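Subject: Re: [manip-talk] wrist views and the drawer task

Fouad Semaan wrote:
> Has anyone compared wrist-only policies against wrist plus
> room view in a real kitchen? Our lab bench results look
> wonderful, which makes me nervous.

Fouad, you are right to be nervous. We trained on 675 demos in the Grosoddale kitchen, one policy on the wrist camera alone and one with a room view added. Both got the same 40 test runs. With the room view we got 30 successes. Wrist-only did fine until the arm lost track of the drawer, then searched for it with great confidence in the wrong place.

Two wrist views and two from the room, all from the same kitchen:

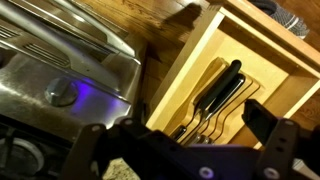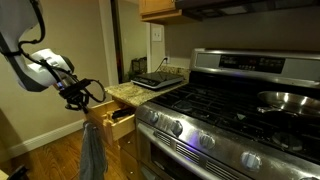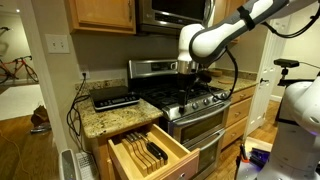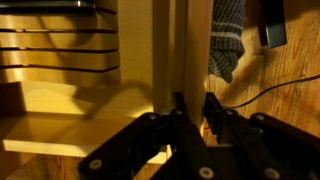
Rima Kassab wants it noted that 40 runs is thin, and that a policy leaning on the room view may simply have memorized where the stove is. She'd move the outside camera between runs and see how much of the gain survives.

I've agreed to this, mostly because she does not stop asking. Moved-camera runs start in April. If you have a cheap way to re-calibrate after each move, please send it before then.

Jad Jaber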